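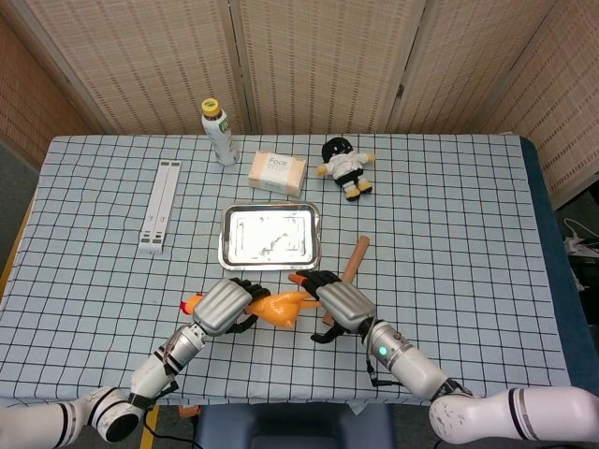 A tablecloth is a piece of cloth laid over a table, and I've been writing up entries on household linens long enough to have strong feelings about this one. People put a cloth down to protect the wood, to hide the wood, to make dinner feel like dinner, or because their mother did. The part I find most interesting is what happens on the cloth between meals, when a table turns into the place where everything lands. A light blue cloth with a thin navy grid, for instance, will put up with a steel tray, a drink bottle, a folded laptop stand, a plush doll and an orange rubber chicken all at once and still look like a tablecloth, and I can't say that for the plain white damask I grew up with.

Names and words
The word is simple enough in English: table plus cloth. Older household books also talk about "napery," which covers tablecloths and napkins together, and I wish we still used it. A runner is a long narrow strip down the middle. A placemat covers one person's spot. A table pad (some folks say silence cloth, a name I love) goes underneath, to soften the clatter of dishes and keep heat off the finish. Oilcloth started out as fabric treated with linseed oil, and what's sold under that name now is usually cotton with a vinyl coat.

Materials
Linen is the old favorite. It's strong, it gets softer with washing, and it wrinkles if you so much as look at it. Cotton is cheaper and easier to find, and most everyday cloths are either cotton or a cotton and polyester blend. Polyester on its own hardly creases and dries fast, but it can hang on to grease – salad dressing is the big one at my house. Vinyl wipes clean, which makes it popular for kids' crafts and porches, though it can stick to a varnished top in hot weather, so put something under it.

Patterns
Checks, stripes and grids have been kitchen patterns for ages, partly for the practical reason that straight lines are easy to weave. A woven check has its color in the yarns and looks much the same on both sides. A printed one has the pattern on the face and usually a paler back, so you can tell them apart just by flipping up a corner. The crossing-line kind, with thin dark lines over a lighter ground, often gets called windowpane or graph check in shops. My friend Sushil Bhatt, who sold linens in Bandport for years, swore by it for crooked tables! You line up one stripe with the table edge and you know right away if the cloth is straight. (You also know right away if the table isn't, so be ready for that.)

Solid colors show every crumb. Big florals hide almost anything. A grid sits somewhere in between, and the pale squares will show a coffee ring if you leave it.

Size and drop
The "drop" is how far the cloth hangs past the edge. For ordinary use 6 to 8 inches is comfortable, and formal tables go longer. To work out a size, measure the top and add twice the drop to both the length and the width. Say your table is 50 inches long and you want a 6-inch drop – you need a cloth 62 inches long, and you'll probably end up buying the nearest standard size and living with the extra. Round tables work the same way with the diameter. Cotton and linen can shrink in the first wash, so I always round up.

Everyday use
A cloth on a work table behaves differently from one on a dining table. Small things are easier to pick up from fabric because your fingers can get under them, and they don't skid. Metal trays and pans make less noise. On the other hand, anything heavy dragged across will take the cloth with it, and then the whole crowd of stuff goes sideways. Clips help, and so do the little hanging weights you see on picnic tables. I use four clips and I've stopped being embarrassed about them.

Care
Shake it outside first. Treat stains before washing, using cold water for anything with protein in it (egg, milk, blood) and a bit of dish soap for grease. Wash with similar colors, and skip the dryer for linen if you can stand to wait. Iron cotton and linen while slightly damp, on the back for dark prints. For storage I roll mine on cardboard tubes, but folding is fine if you change where the folds fall now and then.

See also: Napkin; Placemat; Oilcloth; Table pad; Gingham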